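Notebook, Tulport prep kitchen, May

Counter arm, layout 4, simulation and shift notes
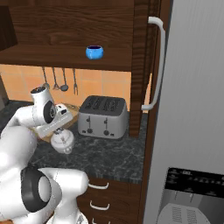

Layout 4 stays as the working layout for the Grakico canteen contract. Toaster against the tile, board to the left of it, arm base on the left. Ran 550 toast cycles in sim overnight. 12 faults, all at the approach to the bread slots, none at the board. Wrist angle on approach needs another look. Saqib thinks the joint limits are set too tight. I want to see the logs first.

Hanging utensils: clearance over the board is fine with the gripper angled down. With the wrist raised it gets close to the ladle. Added a keep-out volume under the shelf. Costs a little cycle time, not measured yet.

Staff side. Spent the 6:30 a.m. shift at the Groltton site with Eliécer Salazar. At present one person does toast and cold plates together and fills the gaps in one with the other. The plan on paper takes toast away and leaves cold plates, and calls the difference saved labor. From watching, most of the toast time is waiting, and the waiting is already used for wiping down and restocking. So the saving is smaller than the Qaisi planning sheet says. Sheet to be corrected before it goes out again.

Other changes the crew raised:
- Whoever is on cold plates now also clears arm faults. Not in the job description. Needs training hours and probably a pay grade question, passed to the site manager.
- Reaching across the counter stops the arm. They reach across it constantly. Either the plates move or the stops will eat the schedule.
- Two of the morning crew asked if hours get cut. I had no answer and said so.
- Crumb trays still emptied by hand. Keep it that way.

Ticket 1113 opened for the slot approach. Saqib Magsi has it.

To do: rerun with the cabinet door open, measure the cost of the keep-out volume, ask Eliécer for the restocking times by hour.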